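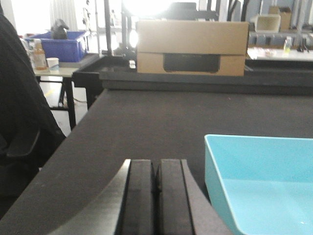
Wrist view at the Wiltton bench, fingers up, with the corner of the blue tray at lower right.

Progress report: teaching by demonstration, small parts into trays
Prepared for the Brosby program office
Submitted by Declan Tuhiwai, Wiltton site
June 7, 2024

Where we are

You asked for a shorter report than last time. Last time ran to 40 pages, a good many of them my fault, so this one covers the demonstrations, the money, and the two things I need you to decide.

The job, as agreed in the work plan, is to get one arm to pick small white plastic parts off the bench and set them down in a tray, having learned it from people and without anyone writing out the motions. We collect the lessons in two ways. In hand guiding, the operator takes hold of the arm and walks it through the task. In remote control, the operator sits back from the bench with the handset and drives the arm while watching the wrist view on a monitor. Both kinds go into the same training set, tagged so we can pull them apart again.

As of this report we have 3269 recorded demonstrations, of which 159 have been thrown out. The work plan allowed for a much higher rejection rate, which I wrote in myself on the theory that we would be worse at this. I would like to claim foresight for the gap but it is mostly that the parts are easy to pick up.

Hand guiding

This was the method everyone expected to win. It feels natural, it needs almost no training, and a new operator can produce a usable demonstration before the coffee is cold. The trouble is in what the wrist camera sees. People guiding the arm by hand look at the part with their own eyes, from the side, with a fine view of everything. The camera rides along and sees whatever it happens to see. A person will happily lower the arm onto a part the camera has not had in view since the start of the move. The demonstration is perfect and teaches the robot very little, except perhaps confidence.

We also had forearms. In the early sessions a lot of the recordings included a sleeve, and the first trained version became noticeably more decisive when someone stood close to it with an arm out. We have since moved the grip point farther up the arm. The sleeves are gone. The early recordings that had them are included in the rejected count above.

Remote control

Slower, duller, and better. An operator who has only the wrist view to go on has to keep the target in it, and so the recordings contain the information the robot will need later on. The driving is jerky for the first couple of sessions. We tried smoothing the motion afterward in software and got something that looked lovely on a plot and missed the part, so we now leave it alone and let people practice.

The hard part of the task has turned out to be the tray end. Grasping a part is mostly a matter of patience. Arriving over the tray is a matter of judging height from a picture that gives you very little help with it.
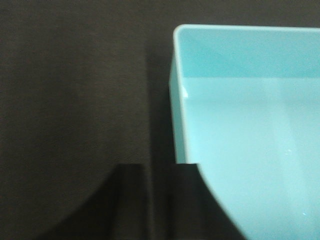 The side wall is where most of the remote operators come to grief. Coming in from the left, you have one finger over the tray and one finger over the table, and you have to decide whether you are high enough to keep going. New operators stop, back off, go up, come forward, stop again, and record a long, thoughtful demonstration of hesitation. The robot learned this from them very faithfully. The version we trained on the first month's data would approach the wall, pause, retreat a little, and pause again, with the air of someone who has forgotten why they came into the room.

We fixed it with a house rule. Lift to carrying height before moving sideways, and don't come down until both fingers are over the tray floor. It costs a little time on each run and it took an argument to get it adopted, since the faster drivers had got quite good at skimming the rim. They were right that it was faster. They were also the only people who could do it, and the robot was not one of them.

The color of the tray did not help. A pale floor in soft light offers the camera hardly any texture, and small bright spots on the plastic can pass for a small white part if you are a neural network and eager to please. One trained version went through a phase of trying to pick up highlights. Before the next round I want demonstrations with the lights at several settings, so that a reflection moves about and a real part stays put.

Equipment

The gripper is holding up. The Kocabaş finger pads we bought in the spring replaced a set that shed black dust on everything, and we have had no slips worth writing down since they went on. The felt-like table surface stays; it keeps parts from skating away when a finger nudges them, and it gives the camera a plain dark background to work against.

The Tromis handset is another matter. Its trigger sends open and close and nothing in between, so every grasp we record is a full-strength grasp. Fine for these parts. It will not be fine for the thin-walled ones in the second half of the plan. The supplier has promised a proportional trigger in a future version and has been promising it, in the same sentence, since I first wrote to them.

Behind the bench, things are as they were at your visit. You remarked then on the shelving and the general traffic of boxes and bottles in the background. I had meant to tidy it and have since been talked out of it. A robot trained in front of a blank wall does well in front of a blank wall, and the line at Brosby that will eventually get this system does not, from what I remember, have one.

The bright light at the back of the room is less welcome. When the wrist tips up, the glare washes out the upper part of the view and the exposure takes a moment to recover as the arm comes back down. Operators learn to wait for it. I would prefer that the robot did not have to, and a heavier curtain is in the budget request.

Money

We are under on labor and over on parts, and the two nearly cancel. The overspend is the finger pads plus a replacement cable for the wrist camera, which had been routed by me in a way I would describe as optimistic. The new routing was done by somebody else. The full sheet is attached to the covering email, in the format your office asked for, with the column you added.

Decisions needed

First, the split between the two methods. The work plan calls for equal numbers. I would like to stop hand guiding for the carry and place portion and keep it only for grasping, where it does well and where the operator's view and the camera's are close to the same. This is a change to the plan and needs your signature.

Second, the handset. We can wait for Tromis, or we can build a trigger ourselves from parts we already have. Building it takes operator time away from recording. Waiting costs nothing until the thin-walled parts arrive, at which point it costs the entire second half. My vote is to build.

Through the rest of June

Remote sessions continue with the carrying-height rule in force. We retrain once the lighting recordings are in, and the test after that will use parts set down by someone from outside the team, as we have all developed a habit of placing them where the robot likes them. I can send the rejected demonstrations if anyone at your end wants them. The sleeve ones are worth a look.

D. Tuhiwai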